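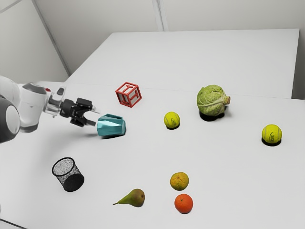

# Durno open day set

Everything visitors ran at the Gerum open day on 2026-06-12, in one place! The bench was simulated, so anyone could knock the fruit about and simply reset.

- **Episodes:** 597, of which 400 were driven by visitors
- **Stations:** 2, same arm and gripper on both
- **Objects:** cups, tennis balls, fruit, a cabbage, a letter block
- **Splits:** `visitors/`, `staff/`

The cabbage was the crowd favourite – people queued again for another go at it.

Failed grasps are kept in. Station 2 logs lack gripper force for the first 4 episodes. The Hendberg loader reads both splits.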